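Gripper Bench Notes: Prulteo Fingers vs. Mollah Fingers

The Daltville lab spent November comparing two finger sets on the hand-held grippers. Fraser Baird ran 468 grasps, split evenly between the sets, on the same wood-topped table. The first check in each block was jaw spacing with nothing held, since a finger that seats crooked on its screws skews every width reading after it.

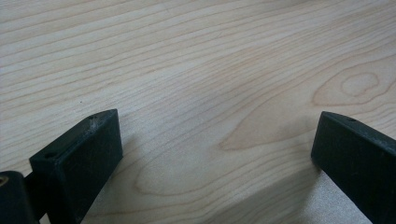 Results by object type

Rigid parts showed little difference. The Prulteo set dropped 14 items, the Mollah set 16, and most drops in both cases were thin lids lifted flat from the tabletop. Soft items were harder to score. A plush toy compresses before the jaws stall, so the logged width says little about whether the hold is good. Baird now records a hold only after a lift of two seconds.
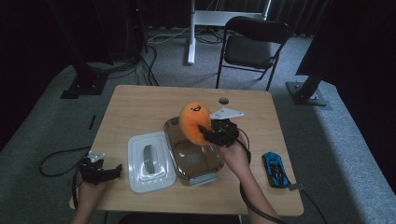 Cable drag is the remaining problem. With both grippers tethered, the operator's reach across the table shortens, and wrist angle drifts late in a session. Cinville has offered a lighter cable, and a repeat of the soft-item block is planned with it. Raw logs are on the shared drive. Comments on the scoring rule should reach Baird by Friday.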